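Vudden Suturing Practice Kit Open for Department Loan

The Grundoder Skills Center has added the Vudden suturing kit to its list of equipment available for loan, beginning April 2024. The kit supports practice in robotic suturing and is offered to surgical departments and training programs for periods of up to 30 days.
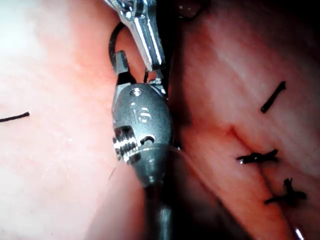
Each loan includes two instruments, a supply of black suture thread, and access to Sunetti, the software used to store and review practice sessions. Departments are asked to provide their own tissue models. A deposit of $1000 is required and is returned once the kit has been checked in.

Siu-fong Chien, who directs the Center, led a trial of the kit in January with 7 residents. Her report rates the instrument wrists highly and finds the session review easy to learn. It also notes that thread handling takes patience at first - long lengths in particular - and recommends that new users begin with short, single stitches before moving on to a continuous line.

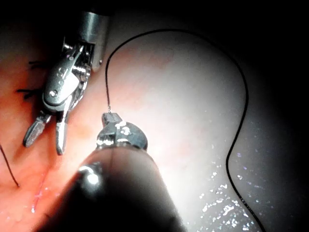

Two instruments at work over tissue, with a long loop of suture thread.

Requests should be sent to Ruairi Morrison in the Yu Building office, with the name of the supervising surgeon and the preferred dates. Kits are assigned in the order in which requests are received.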